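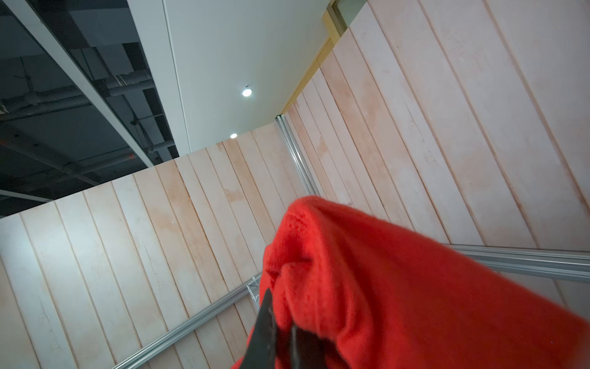

Grímur Hjaltadóttir는 니트를 입을 때마다 빠는 사람은 니트를 두 해 만에 버리게 된다고 했다. 하루 입은 울 스웨터는 바람이 통하는 곳에 하룻밤 펼쳐 두면 되고, 빨래는 철이 바뀔 때 한 번, 얼룩이 생겼을 때 한 번이면 족하다는 이야기였다. 나는 그보다는 자주 빤다. 목과 소매에 피부가 바로 닿는 옷은 대여섯 번 입으면 빨고, 셔츠 위에 입는 옷은 한 달 넘게 두기도 한다.

이 글은 집에서 니트를 손으로 빨고, 말리고, 보풀을 떼고, 넣어 두는 순서를 적은 것이다. 울과 울 혼방을 기준으로 했다. 캐시미어도 거의 같지만 물에 담그는 시간을 절반으로 줄인다. 아크릴은 훨씬 덜 까다로워서 세탁망에 넣고 약하게 돌려도 된다.

검색 검색어를 입력하세요 전체 글 제목+내용 검색

시작하기 전에

안쪽 라벨을 먼저 본다. 물세탁 금지 표시가 있으면 여기서 멈추고 세탁소에 맡긴다. 라벨이 잘려 나가고 없으면 안쪽 솔기 끝을 물에 적신 흰 면포로 꾹 눌러 본다. 색이 묻어나면 반드시 그 옷만 따로 빤다. 빨강, 남색, 짙은 초록은 묻어나지 않아도 첫 세탁은 따로 하는 편이 낫다.

단추는 잠그고 지퍼는 올린다. 주머니를 뒤집어 먼지를 털어 낸다. 올이 풀린 데가 있으면 빨기 전에 안쪽에서 실로 한두 번 묶어 둔다. 젖은 상태에서는 구멍이 금방 커진다.

마른 옷을 평평한 바닥에 놓고 어깨너비, 가슴너비, 총장, 소매 길이를 재서 적어 둔다. 귀찮아서 많이들 건너뛰는데, 나중에 모양을 잡을 때 기준이 된다. 큰 종이에 옷을 올려 윤곽을 연필로 따 두는 방법도 있다.

물과 세제

대야는 옷이 접히지 않고 잠길 만큼 큰 것을 쓴다. 물은 손을 넣었을 때 차갑지도 따뜻하지도 않은 정도로 맞춘다. 헹굴 때도 같은 온도를 쓴다. 울이 줄어드는 것은 대개 물 온도가 갑자기 바뀌거나 젖은 채로 세게 문질렀을 때다.

세제는 중성세제를 쓴다. 나는 Juketti 울 세제를 쓰는데, 스웨터 한 벌에 11밀리리터면 거품이 적당하다. 다른 중성세제를 쓴다면 포장에 적힌 손세탁 용량을 따른다. 일반 가루세제와 표백제는 쓰지 않는다. 세제를 먼저 물에 완전히 풀고 나서 옷을 넣는다.

빨기

옷을 뒤집어서 넣고 손바닥으로 천천히 눌러 물을 먹인다. 다 잠기면 그대로 10분쯤 둔다. 그다음 위에서 눌렀다 놓기를 스무 번 정도 되풀이한다. 비비거나 비틀지 않는다. 목둘레와 소맷부리에 때가 남아 있으면 그 자리에 세제 푼 물을 조금 더 묻혀 손가락 안쪽으로 가볍게 두드린다.

헹굴 때는 옷을 한쪽으로 밀어 놓고 물을 버린 뒤 새 물을 받는다. 수도꼭지에서 나오는 물을 옷에 바로 맞히면 그 부분만 늘어난다. 두세 번 갈면 거품이 거의 없어진다. 젖은 니트를 들어 올릴 때는 어깨만 잡지 말고 두 손으로 밑에서 받친다. 도톰한 카디건은 물을 먹으면 꽤 무겁다. 우리 집 카디건은 마른 무게가 449그램인데 헹구고 나면 한 손으로 들기 싫을 정도가 된다.

물기 빼기

대야 벽에 옷을 대고 눌러 큰 물기를 뺀다. 큰 수건을 깔고 그 위에 옷을 펼친 다음 수건째 돌돌 말아 무릎으로 꾹꾹 누른다. 수건이 흠뻑 젖으면 마른 수건으로 한 번 더 한다. 세탁기 탈수를 쓰려면 망에 넣고 최대 37초만 돌린다. 우리 집 세탁기는 초 단위로 끊을 수가 없어서 옆에 서 있다가 정지 버튼을 누른다.

말리기

마른 수건이나 건조망 위에 눕혀서 말린다. 옷걸이에 걸면 어깨에 뿔이 생기고 길이가 늘어난다. 적어 둔 치수를 보면서 어깨부터 맞추고, 몸판과 소매를 손바닥으로 밀어 편다. 고무단은 살짝 모아 준다. 직사광선과 난방기 앞은 피한다. 나는 Gistent 이단 건조망을 욕실 문 앞에 세워 두고 쓴다. 윗단에 스웨터, 아랫단에 모자나 목도리를 놓는다. 반나절이 지나면 뒤집고 밑에 깐 수건도 바꾼다. 두꺼운 옷은 이틀 걸리고 장마가 시작되는 6월에는 하루를 더 잡는다.

덜 마른 옷을 개어 넣으면 냄새가 밴다. 겨드랑이와 고무단을 만져 봐서 서늘한 느낌이 있으면 더 둔다.

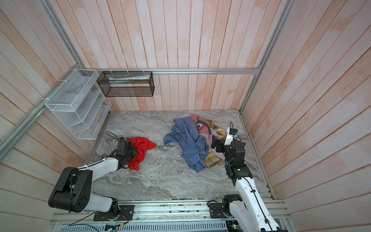 다 마른 옷은 그날 안에 손질해서 넣는 것이 좋다. 의자나 바닥에 쌓아 두면 접힌 자리에 주름이 깊게 잡히고, 다림질로 펴려면 일이 하나 더 늘어난다. 이미 주름이 졌다면 스팀다리미를 손가락 두 마디쯤 띄워 김만 쐬고 손으로 편 뒤 식을 때까지 건드리지 않는다. 다리미 바닥을 직접 대면 짜임이 납작해져서 번들거린다.

보풀 떼기

보풀은 옷이 완전히 말랐을 때 뗀다. 손으로 뜯으면 성한 섬유까지 딸려 나와 그 자리에 보풀이 또 생긴다. 도구는 세 가지를 써 봤다.

전동 제거기: 아크릴 혼방이나 촘촘한 니트에 빠르다. 옷을 단단한 판 위에 평평하게 놓고 힘을 주지 않은 채 작은 원을 그린다. 접힌 부분 위로 지나가면 구멍이 난다. 나도 Prurnetti 제거기로 소매 하나를 그렇게 망쳤다.

보풀 빗: 캐시미어와 가는 울에 맞는다. 한 방향으로만, 짧게 끊어서 빗는다.

쪽가위: 굵은 실로 짠 옷이나 무늬가 도드라진 옷은 큰 보풀만 골라 자른다. 시간은 제일 오래 걸린다.

옆구리, 팔 안쪽, 가방끈이 닿는 어깨가 먼저 일어난다. 한 번에 다 없애려고 하지 말고 눈에 띄는 곳만 정리한다. 끝나면 부드러운 옷솔로 위에서 아래로 쓸어 준다.

작은 구멍

좀이 먹었거나 걸려서 난 구멍은 지름이 쌀알만 할 때 막는다. 비슷한 색의 가는 울실을 돗바늘에 꿰어, 구멍 둘레의 살아 있는 코를 하나씩 주워 천천히 당긴다. 너무 세게 당기면 주위가 운다. 같은 색 실이 없으면 조금 어두운 쪽을 고른다. 나는 자투리 실을 Assunção에서 산다. 화요일에는 문을 닫으니 참고하시길.

접어서 넣기

등판이 위로 오게 놓고 양 소매를 등 쪽으로 접은 다음 밑단에서 목 쪽으로 두 번 접는다. 자주 입는 옷은 말아서 세워 넣어도 괜찮다. 무거운 것은 아래, 가는 실로 짠 것은 위에 둔다.

철이 지나 오래 넣어 둘 옷은 반드시 빨아서 넣는다. 땀이나 음식이 묻은 곳부터 좀이 먹는다. 면 주머니나 뚜껑 있는 종이 상자가 좋고, 비닐 압축 팩은 부피는 줄지만 굵은 니트의 결이 눌린다. 삼나무 조각이나 라벤더 주머니는 옷에 직접 닿지 않게 구석에 넣고, 향이 약해지면 바꾼다. 상자 겉에 무엇이 들었는지 적어 두면 가을에 다 열어 보지 않아도 된다.

줄어든 옷

미지근한 물에 헤어 컨디셔너를 한 숟갈 풀고 반 시간 담갔다가, 수건으로 물기를 빼고 조금씩 늘려 가며 눕혀 말린다. 약간 줄어든 옷은 이렇게 해서 입을 만해진다. 짜임이 보이지 않을 만큼 엉겨 붙은 옷은 돌아오지 않는다. 그런 옷은 잘라서 냄비 받침이나 의자 발싸개로 쓴다.

댓글

밤톨
탈수를 늘 기본 코스로 돌렸는데 그래서 밑단이 물결이 됐나 봅니다. 이미 늘어난 고무단도 살릴 수 있을까요?

글쓴이
고무단만 미지근한 물에 적셔서 손으로 바짝 모아 놓고 말려 보세요. 오래된 옷이면 며칠 입고 다시 늘어납니다.

서랍정리중
컨디셔너 방법 해 봤어요. 소매는 꽤 돌아왔고 몸판은 그대로네요. 한 번 더 해 볼 생각입니다.

모과
캐시미어도 뒤집어서 빠나요? 저는 여태 겉이 나오게 빨았습니다.

글쓴이
네, 뒤집어서 빱니다. 담그는 시간은 5분이면 됩니다.

연두
보풀 빗은 힘 조절이 어렵던데 안 입는 양말에 먼저 연습하니까 감이 오더라고요.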